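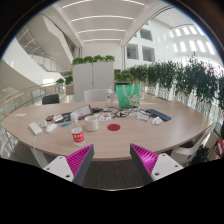

4 min read

Figure 3. Shared table, east meeting room, Doltow office.

4.2 What people leave on a table they do not own

The literature on office clutter is mostly a literature on desks. Desks have owners, and owners can be interviewed, flattered and occasionally shamed. The meeting table is harder. It is booked by the hour through software that assumes a room returns to its original condition at the end of each booking, an assumption for which we found no support at any of our four sites.

Doltow was the site with the strictest written policy. A laminated sheet on the door asks users to "leave the table as you found it," and in a narrow sense they do. They find it covered and they leave it covered. The table in Figure 3 is a large oval with a pale wood grain, and it holds a fair sample of what our coding scheme calls small personal carry: a phone lying face down, a mouse, earphone cables in a tangle, a power bank with its white cable hanging over the side. Very little of this has any obvious bearing on a meeting. The printed cards with colorful illustrations were assigned to our residual category, "other, cheerful," over the objection of the second coder (Gough), who wanted them under stationery.

We had expected objects to collect by type, with drinks in one zone and electronics in another. Idahosa's pilot work at Grosel had reported something of the kind, although the Grosel tables were rectangular and had a power outlet at one end, and a power outlet will organize people better than any policy. On an oval table with no head, things seem to be put down wherever the arm happens to stop. In Figure 3 the bottle stands near a mug while the round red coaster lies by itself closer to the middle, protecting the wood from nothing. Unused coasters turned up often enough in our site notes that we gave them their own code.

Interviews helped less than we hoped. Of the 16 people we spoke to at Doltow, nine described the table as "usually clear." One of them had his elbow on a stapler at the time. Asked how long an object could stay before it stopped being theirs, participants offered answers from ten minutes to "until someone moves it," and several told us that moving it would be rude. Lloyd has called this courteous abandonment, and we have kept the term, partly for want of a better one and partly because she is a co-author.

Coffee was the exception. Participants had firm views on cups: a mug belongs to a person, while a paper cup belongs to whoever has the bad luck to be last out. Figure 4 shows the same table with a white ribbed paper cup on it and a bottle beside the cup, this time on the red coaster. A pair of black eyeglasses lies behind, near some cables. Our scheme treats eyeglasses as a marker of imminent return, on the reasoning that few people get far without them. The green shopping bag with a cartoon cat on it was harder to place, and it went through two rounds of coding before Aaltonen ruled that a bag is a container and therefore outside the study.

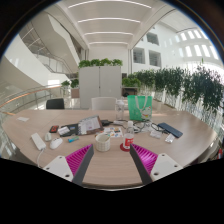 Figure 4. Shared table, east meeting room, Doltow office, with bag.

4.3 Clearing events

A clearing event was defined as any removal of an object by someone other than the person who put it there. Across all sites we logged some 818 object placements and very few clearing events, nearly all of them late in the afternoon and most involving food. Miyazaki's suggestion that a visible bin would raise the rate was tried at Doltow in April. The bin was used mainly as a doorstop.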